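Unit 4: Dry Goods and Storage at Home
Handout for Household Management, evening section
Instructor: Kerstin Böttcher

Reading before class: the Dolan chapter on pantry planning, first half only.

Shelf life depends on moisture, light, heat and air. White flour keeps longer than whole wheat flour because the oil in the germ turns rancid. Whole wheat belongs in the refrigerator or freezer if you bake less than once a week.

Terms
Best-by date — the maker's estimate of peak quality. It is not a safety date, except on infant formula.
First in, first out — older packages go to the front, new ones behind.
Headspace — the gap left between the food and the lid.

Weighing exercise
Each pair gets 500 g of flour and 300 g of rice. Measure both by cup first, then by scale, and write down the difference. Scooped flour packs down and comes out heavier than spooned flour. Wipe the scale between items.

Sorting exercise
Group items by where they should be kept once opened: shelf, refrigerator or freezer. Put bowls and other kitchen items to one side before you start.
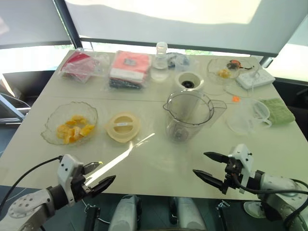 Fig. 14. Kitchen items and packaged goods on a white table.

Homework: list everything on one shelf at home with its date. Hand the list to Colton Paquette at the start of the next class.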